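Hakim Ginting wrote:
> Is the Osman live record worth having if I own the studio one?

Oh Hakim, yes, get it — the Jorkmont side alone had me grinning all through my coffee! 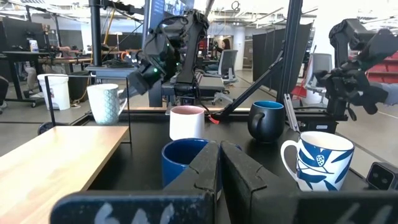 Which pressing should you look for? The Brolum one, number 963 in their catalog, with the long version of "Trirkville" and all 9 songs in the order they played them.

I'm still on my second mug and my second listen, so forgive the rambling.

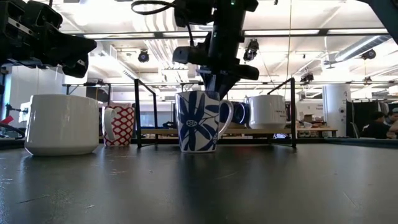
ALSO SPINNING
Their early demos, very rough and very sweet.

Warmly,
Zahira Pillai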